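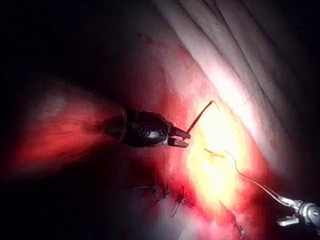
Curved needle held in the jaws of a black instrument.

4. Preparing the Sotero audio guides for opening

The Kandpal House museum and town library share one charging rack with 16 players. The rack is in the cloakroom, behind the library returns desk. Do these steps before the front door is unlocked.

4.1 Starting the players

1. Switch on the rack at the wall. The light on the left side turns amber, then green.
2. Wait for green before lifting out any player.
3. Hold the side button on each player until the language list shows.
4. Choose English and press OK. Visitors can change the language later at any stop.
5. Enter stop number 167 (the writing room). You should hear the reading from the Dundance letters.
6. Set the volume to the middle mark and put the player back in the rack.

Note: If a player asks for a code, enter 681. The code is the same for all players and should not be given to visitors.

Caution: Do not pull a player out while its screen says "Copying." The tour files may be damaged, and the player will have to be loaded again from the office computer.

4.2 Loading a new tour

1. Connect the office computer to the rack with the gray cable.
2. Open the Sotero program and click Tours.
3. Select the tour file. The October 2024 tour includes the upstairs reading room, which was left out of the September file.
4. Click Copy to All.
5. When the list shows "Done" beside every player, unplug the cable.

Note: A tour file can hold up to 2,000 stops. Numbers already printed on the wall labels must stay the same.

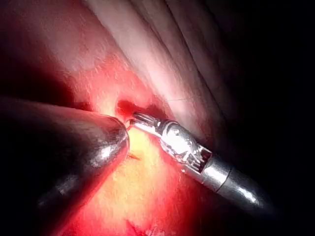

4.3 Handing out and taking back

1. Write the player number and the visitor's last name on the desk sheet.
2. Hang the strap over the visitor's neck or hand over the player with the strap attached.
3. On return, wipe the earpiece and check the strap clip.
4. Place the player in its own slot, screen facing out.

Report missing players to Anju Singhal at the museum desk. For rack faults, call Ravindra Thakur at the Mokside town office.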